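3.2 The Lekunau cell

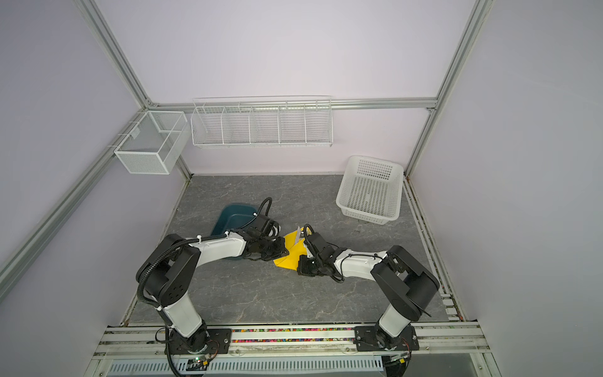

Figure 2. Lekunau at work on a yellow cloth.

We built Lekunau in a shared workshop over one June, evenings mostly, and we still think the rail was the best decision we made. Our first build had each arm bolted to its own board, and every time someone leaned on the bench the two drifted apart and the calibration went with them. Putting both bases on a single front rail fixed that in one evening! It also made the cell easy to copy: Zewditu Lemma put up a second one, Ivton, from our parts list in 34 hours, six fewer than we had planned for. The rail matters most for cloth, where the two grippers have to come very close to each other, as they do over the yellow cloth in Figure 2, and a small error in the spacing between the bases turns into a missed pinch or a bumped finger. The aluminum extrusion around the cell carries the storage too, so the wire shelf and the wire basket hang on the walls and leave the floor to the tray, the plastic basket and the cloth.

Cables gave us more trouble than any other part of the build. We first tied them tight along the forearms, and Raphaël Ferrand replaced two connectors before we gave in and let them loop freely above the grippers. The slack looks untidy but the arms move so much better with it. Everything else goes into a slotted duct below the rail, which we can open without taking an arm off.

With the cell in this state we recorded 28 folding runs, all driven by hand by Amparo Urquijo and Soledad Alarcón. Section 4 describes how the runs were split and what the controller, Cluvanis, learned from them.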